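Automatisation à l'atelier : ce qui change pour nous à partir de décembre
Lettre interne de Clirkeo, novembre 2021

Plusieurs collègues m'ont demandé d'écrire quelques lignes sur le projet de l'atelier de montage, parce que les informations circulent surtout à la machine à café et qu'elles ne sont pas toujours exactes. Je m'excuse d'avance pour mon français, que j'ai appris tard, et j'essaie d'être précise.

Le projet concerne d'abord la ligne Stestton, où nous préparons les petits assortiments de pièces pour notre client Cevetti. Le mois dernier, cette ligne a sorti 3756 assortiments, tous à la main. Chaque assortiment contient 11 pièces, qu'il faut prendre, orienter et poser dans le bon ordre. Les personnes qui font ce poste connaissent bien la douleur du pouce et du poignet en fin de journée. L'infirmerie l'a signalé deux fois cette année.

À partir de décembre, un bras automatique fera la prise et la pose des pièces les plus répétitives. Au début, il travaillera seulement le matin, à côté de l'équipe, sur une moitié de la ligne. Le contrôle final, les pièces fragiles et les commandes urgentes restent manuels. L'objectif de la première phase est de 600 assortiments par semaine avec le bras. Ce chiffre est modeste et nous l'avons choisi ainsi, pour que l'équipe puisse l'arrêter quand elle veut sans mettre les livraisons en retard.

Pour apprendre les gestes au bras, nous n'écrivons pas un programme ligne par ligne. Une personne de la ligne prend en main une pince à deux doigts et fait le travail sur une table, comme d'habitude mais plus lentement. Les mouvements sont enregistrés, et ils servent ensuite de modèle. Il faut beaucoup de répétitions. Je sais que certains trouvent cela étrange, de montrer son métier à une machine, et je comprends ce sentiment. Pour cette raison, la participation est volontaire et les heures de démonstration sont payées comme des heures de formation.

Concernant les postes, la direction a confirmé par écrit les points suivants. Aucun contrat ne sera supprimé dans l'atelier à cause de ce projet. Deux postes de la ligne deviennent des postes de conduite et de réglage, avec une formation de 30 heures donnée par la société Mateos. Les candidatures internes passent en premier. La rotation entre les postes va aussi changer, et le nouveau planning sera affiché au vestiaire avant la mise en route.
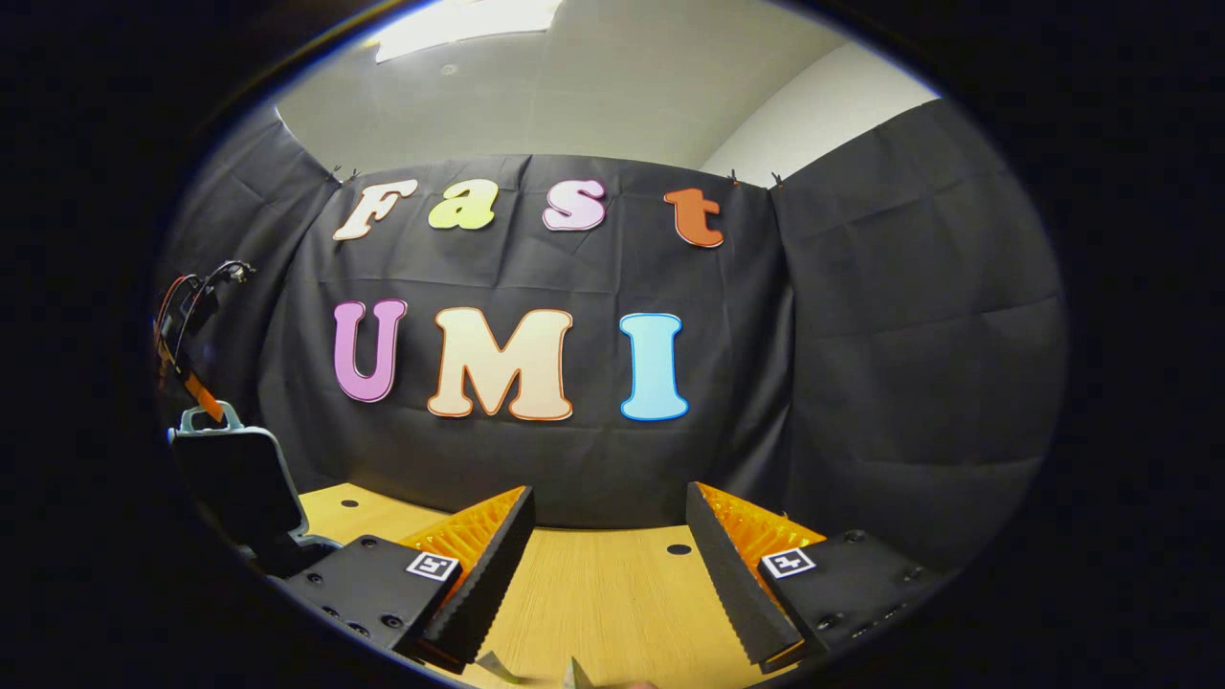 La pince de démonstration au-dessus de la table, devant les lettres « Fast UMI ».

Il reste des questions ouvertes. La prime de cadence, par exemple, est calculée sur le travail manuel et il faudra trouver une autre formule — les discussions avec les délégués ont commencé, mais je ne peux pas encore donner de résultat. Le bruit du bras près du poste de contrôle doit aussi être mesuré.

Si vous voulez essayer la pince ou faire des démonstrations, inscrivez-vous sur la feuille à l'entrée de l'atelier. Pour les questions sur les contrats et la formation, adressez-vous directement aux ressources humaines.

Montserrat Marín
Méthodes et organisation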